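Glassware and tray station - monthly check with comments
Grasham function rooms, ground floor service side
Checked by: Tamsin Haddad
Copy to: Niloufar Ansari, Afshin Kazemi
Month: June

Mark each item OK, FIX or N/A. Write a comment for every FIX. A comment on an OK is welcome if it saves the next person a trip. Items carried over from last month keep their old wording even where the wording is a bit off.

1. Tabletop

1.1 Surface clean, no sticky rings - OK
Wiped down with the Skadik cleaner at the start of the check. The gray stone pattern hides water marks very well, so look across it from a low angle with the lights on. The white veins get mistaken for scratches every time someone new does this sheet. Run a fingernail over it. If the nail doesn't catch, it's a vein.

1.2 Edges free of chips - OK
Front edge and both sides gone over by hand.

1.3 Table level - OK
Checked left to right and front to back. The bubble sat a hair toward the back, same as last month. Not worth adjusting.

1.4 Walls around the table wiped - OK
Pale walls show splashes if they dry on. Do the lower part of the back wall first.

2. Tray

2.1 Tray is the black one with the raised rim - OK
Do not swap in a flat serving board. Glasses slide off those when they're carried.

2.2 Tray sits flat, does not rock - OK
Pressed on each corner. No movement.

2.3 Tray dry before glasses go on - OK
There was a little water along the rim from the last wash. Dried with a lint-free cloth. Please stand trays on their side in the rack, they drain better that way.

2.4 Tray on the left part of the table, toward the back - OK
It doesn't have to be square to the wall. Meenakshi asked about this last month and the answer is still that an angle is fine as long as the whole tray is on the table.

2.5 Glasses on the tray have space between them - OK
One toward the left corner and one toward the right side is good spacing for two. A third clear glass was behind the tray, next to the left wall. See 3.4.

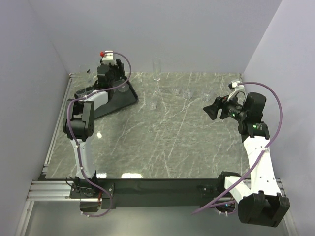 3. Glasses

3.1 No chips on rims - OK
Every glass on the station checked by eye and then with a dry fingertip around the outside of the rim. Any chip at all goes in the breakage bin, including tiny ones that "you can't feel when you drink." You can.

3.2 No cracks in stems or bases - FIX
One stemmed glass from the back shelf of the store had a hairline where the stem meets the base. Binned and written in the breakage book. I went through the rest of that shelf and found no others. Mojtaba, please order a replacement with the next Hesano delivery, same pattern if they still carry it.

3.3 Glasses clear, no film or lipstick - OK
Held up to the light one at a time. Two from the store had a cloudy film and went back through the wash. They came out clear, so it was detergent and the glass isn't etched. The dose on the washer has been set back to 9.

3.4 Clear glasses not left against a pale wall - FIX
Old item, still a problem. A clear glass beside a light wall is very hard to see, and that's how we lost the last one, somebody reached across with a cloth. Bring it forward or put it on the tray. Against the black tray you can see what you've got.

3.5 Shapes sorted - OK
Short tumblers, stemmed glasses and flutes each have their own shelf in the store. On the station itself they can be mixed. If a short one and a tall one share a tray, put the short one in front so that you can see both and don't have to reach over the tall one to get to it.

3.6 Flutes stood upright on a firm surface - OK
Tall and narrow, so they go over more easily than anything else we have. Keep them back from the front edge of the table. Toward the back wall is fine, with the same warning as 3.4 - look before you wipe. The base is wider than it seems and the rim of the tray will tip it if you set it half on and half off.
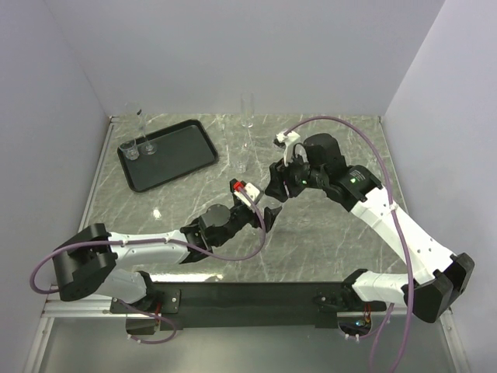 Carry flutes by the stem, one in each hand at most. I know people can carry more. The breakage book says otherwise, and most of the entries under flutes were made while someone was clearing up in a hurry.

3.7 Stock matches the shelf card - OK
Card says 56 and the shelf had 56 before the cracked one came out. Card changed and initialed.

4. Cloths and cleaning supplies

4.1 Lint-free cloths available and clean - FIX
Only one clean cloth in the drawer. The others were in the laundry bag and the bag had not gone down. Taken down at 10.

4.2 Glass cloths kept apart from surface cloths - OK
Two hooks, both labeled. Niloufar redid the labels and they can be read from the doorway now.

4.3 Skadik spray bottle labeled and more than half full - OK
The 500 ml bottle was topped up. Don't spray near glasses that have already been polished. Spray the cloth, then wipe.

4.4 Breakage bin lidded, dustpan next to it - OK
Bin emptied after the check. The dustpan has a split in the handle but still works. Kazemi account has new ones if we want to add it to the next order.

5. Carried forward

- Replacement stemmed glass, Hesano order (Mojtaba)
- Clear glass by the left wall, move and keep moved (all)
- Laundry bag to go down at the end of each shift (Meenakshi to put it on the closing list)
- Dustpan, low priority

Comment from Afshin Kazemi: Agree on 3.4. Could we get a second black tray and end it there? One tray is never going to hold everything that ends up on that table.

Reply, T. Haddad: Fine with me. Same size please, the bigger one doesn't fit the rack.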